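Jastulby (jogo eletrônico)

Jastulby é um jogo de ritmo para celulares e tablets, desenvolvido e publicado pelo estúdio Zusance. Foi lançado em março, com 80 faixas instrumentais. 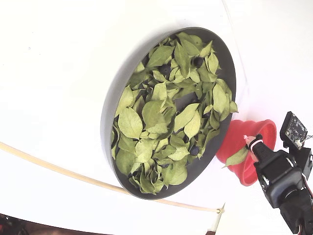

Um leitor da página observa que o total de faixas varia conforme a fonte, pois algumas listas somam também as versões curtas usadas no tutorial, e pede que o verbete adote um critério único. O número citado na introdução exclui essas versões.

Jogabilidade

O jogador toca, segura ou arrasta o dedo sobre sete pistas verticais, no tempo da música. Cada acerto é classificado em três níveis de precisão, e uma sequência sem erros aumenta o multiplicador de pontos. O modo principal, chamado Utcombe, é dividido em capítulos - cada um termina com uma faixa mais longa, que precisa ser concluída sem pausa. Há ainda um modo livre e partidas em dupla pela rede local.

A calibragem de áudio é manual. Em aparelhos com fones sem fio, o atraso pode ser corrigido em passos de um milissegundo no menu de opções.

Desenvolvimento

O jogo foi construído sobre o Peng, motor próprio do estúdio, usado antes em dois aplicativos de metrônomo. As primeiras versões tinham apenas quatro pistas. A mudança para sete obrigou a equipe a refazer os mapas de notas, que no lançamento eram 417.

Atualizações

A versão de junho de 2022 elevou o catálogo para 141 faixas e incluiu um editor de mapas. Os arquivos criados no editor podem ser exportados, mas não funcionam em versões anteriores do aplicativo. A mesma atualização retirou os anúncios entre partidas e passou a salvar o progresso em uma conta do usuário - antes, os dados ficavam apenas no aparelho.

Ver também

Jogo de ritmo
Jogo para celular
Editor de níveis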